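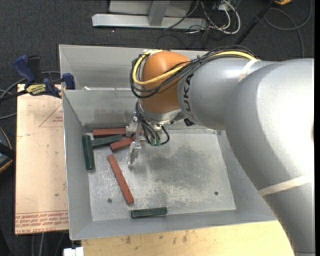 Red and green blocks in the bin, with the KUKA arm over them.

Home | Newsletter | Prayer Requests | Past Issues | Contact

The Coat on the Back Pew

I've been meaning to write this one down since September, and Constanza Quiroga finally told me that if I didn't she'd do it herself, so here goes!

Some of you know I had a rough summer. My hours at Evham got cut, the car needed a transmission, and I'd pretty much stopped praying except for the quick kind you do at red lights. I still came to the early service at Stallstead, mostly out of habit, and I sat in the back so I could slip out before the coffee (sorry, Tianyou, your coffee is fine).

One morning there was an old brown coat lying on my pew. I figured somebody would come back for it. It was still there the next week, and the week after that, so I took it home to wash it and put it in the clothing closet. I always check pockets - I've ruined too many loads with tissues. Inside was a folded card with Psalm 73 copied out by hand, the part that goes "My flesh and my heart faileth: but God is the strength of my heart." I sat down on the laundry room floor and read it probably 5 times. I had a good cry too, with the washer banging away next to me.

I did find the owner. It was Dardo Ojeda's coat. He wrote that card almost 7 years ago, when his wife was in the hospital, and he'd been carrying it around ever since. I tried to give it back and he wouldn't take it. He said he knew it by heart and I could go ahead and learn it too.

My hours haven't all come back, and the car still makes a noise. But I'm praying again, out loud even, and I've started staying for coffee. Vasylyna Ivanyshyn and I have been reading a psalm together before the service, two if we get there early. We're in the small room by the side door if you want to join us. Bring whatever Bible you've got.

I'm still learning the verse. I get stuck on the second half every time, and Dardo just stands there and waits until I get it.

If you have a story like this, big or small, give it to Damián Ulloa for the next issue. He'll fix your spelling. He fixed mine!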